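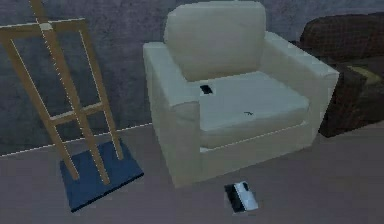 Gavberg opens up its Luramgate home pack, and I've been poking around in it

Well, it's out! Gavberg has put its Luramgate home pack on general sale after a spring of invite-only testing, and if you train or test household robots in simulation you've probably had the same email I did. I got my login a little early and have spent more evenings in there than I should admit to my family.

For anyone who missed the March preview, Luramgate is a set of furnished simulated homes that you load into whatever simulator you already run. You drop in your own robot model, pick a starting spot, and send it off to find things or fetch things or just get from one end of the place to the other without clipping a chair. The release comes with 17 layouts. You can move the furniture, swap the wall finishes and scatter small items on pretty much any flat surface, and all of that can be done from a script if you don't feel like dragging sofas around with a mouse (I did it with a mouse the first night, just for fun).

What I like most is that the rooms are a bit of a muddle. A lot of the older packs I've used feel like a hotel lobby — one table, one chair, miles of floor. In the layout I've used most, a big pale armchair sits right up next to a brown plaid sofa with only a narrow gap between them, and there's a small black thing lying on the armchair seat that could pass for a remote or a phone. That's my living room, more or less! It's also a good test. My search routine was happy to tell me it had found the object on the pale seat, and then went to pieces when I moved it over onto the dark plaid. I've got some work to do there. 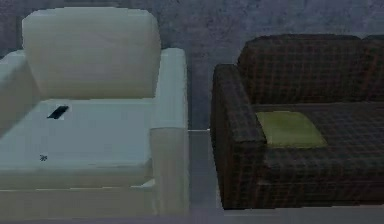 A reader from the preview group wrote to me last week to say that the furniture is the best part and the paperwork is the worst. She runs her tests overnight on a shared machine, and the license check kept logging her out between batches, so she'd come in to a half-finished run and have to start again. Gavberg's support desk did get back to her with a fix, she said, but it took a few rounds of email, and she would like to see it written up in the manual where other people can find it. I looked. It's not in my copy of the manual either.

I didn't hit that one myself, but I only run short batches on my own desktop, so I'm not a fair test.

The look of it

Let's talk about graphics, which is where I expect the complaints to come from. On the default setting everything is soft. Plaster walls come out mottled and a little blurry, and the edges of counters and frames go stair-steppy if you stop and look hard. Gavberg's line is that the default is tuned for speed and you can turn the quality up if you've got the hardware. I tried the higher setting and, yes, it's prettier, and my poor computer sounded like a hair dryer the whole time.

Does it matter? For driving and route planning, I'd say not much. For anything where the robot has to tell one small item from another, it matters plenty. The bathroom corner is where I noticed it. There's a vanity with a white top and a reddish-brown base, and the small stuff on the counter gets only a handful of pixels from across the room. I can make out a little bottle. The dark item next to it I'm still not sure of, and I own the license! The mirror is another one to watch. From where I had my viewpoint it was close to black, so if your project depends on reflections, try that before you pay.

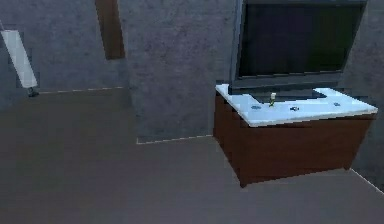 What you get and what it costs

Gavberg is selling Luramgate two ways. The solo license is one seat with all the layouts. The team license covers five seats and adds the batch tools, which let you queue up shuffled versions of a home and leave them to run. I'd steer most small labs to the team one, and I'd steer hobbyists to the solo one and a bit of patience. Prices are quoted by region, so you'll have to ask for yours, and I do wish companies would stop doing that.

There's a free trial as well. It runs for two weeks and gives you a couple of the layouts with nothing else locked, which seems generous to me. Shuffling works in the trial, exporting works in the trial, and your saved homes carry over if you buy.

Two add-ons are promised for later. One is a link to Vaher, the scheduling tool plenty of you already use for your test runs. The other is a set of kitchens made with Cestemel, and I got a very short look at an early build over a video call. Drawers opened. That's all I can really report!

Would I buy it?

For navigation and simple search, yes, and I'd do it happily. There's enough open floor to get a wheeled base moving and enough clutter at the edges to catch it out. I spent one whole evening on the stretch of floor with the red hand truck, with a low cabinet and a TV on the far side. Thin uprights like that handle are a pain for a lot of depth setups, and mine took a few tries before it planned a path I'd trust in a real house. I've kept that layout as my standard warm-up now.

For fine handling work I'd wait — at least until the Cestemel kitchens are out and I can see how cups and lids behave when something grabs them. The small props in the current release are fine to look for and fine to avoid, but I wasn't convinced by how they settle when dropped. A cushion shouldn't land like a brick.

If you've had the pack on a big shared setup, please write in. I'd love to hear how the shuffling holds up over a long run, and whether the log-out thing is really gone.
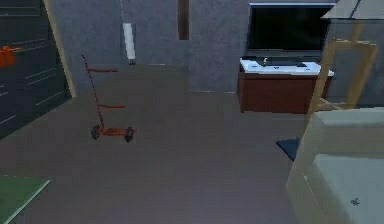 Kurniawati Sitompul

One small addition after a note from Gavberg: preview testers get the solo license at a reduced rate, but you have to claim it from your account page before you install the full release. I did it in the wrong order and had to write to support. They sorted it out the same afternoon, so no hard feelings.

Recent items
Vaher adds a pause button for overnight test runs
Getting started with a simulated gripper on a home computer
Cestemel shows early kitchen props
Reader letters: the chair leg problem

Last updated: 19th August

Contact the news desk | Copyright, all rights reserved | Back to top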